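Shared tables and who gets to plug in

Xiomara Nguyen-Tran
2024-05-10

The Viswood branch library wants to replace its 13 reading tables with long white ones that have power built into the top. I think the library should buy fewer of them than it plans, and keep part of the room without outlets.

I use outlets like everyone else. My laptop is old and holds a charge for 2 hours. But a table with power at every seat becomes an office by nine in the morning, and the people who came to read the paper go home.

Power belongs in the middle

If we do buy them, the strip should be set flush into the tabletop where people on both sides can reach it. The old floor outlets at Viswood mean cords across the aisle, and Nives Carbone tripped on one in March. 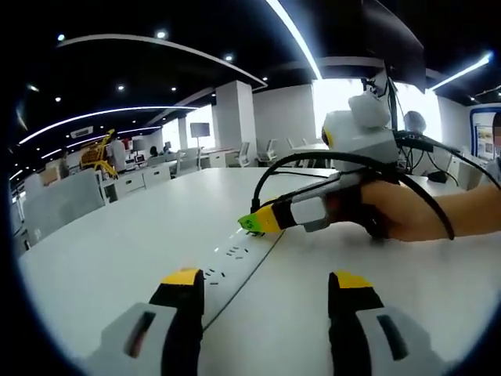

Seats are the real shortage

The plan lists 400 outlets for the whole building. It doesn't say how many chairs there will be. Stella Athumani, who runs the homework hour, asked at the public meeting and was told the layout wasn't final. I would like to see the layout before the order goes in.

A wide table also seats fewer people than it looks like it should. Most of us leave a gap next to a stranger, and we spread out when there is space to spread. The surface fills with bags and elbows long before the chairs are full.
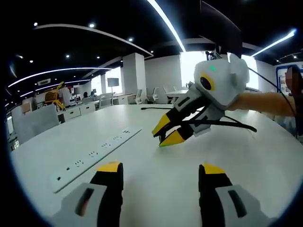
What I would do

Put powered tables along the north wall and leave the window side alone. Post a time limit for the powered seats on busy afternoons. The petition for a quiet side has 377 names on it, mine included, and it is at the front desk until the vote.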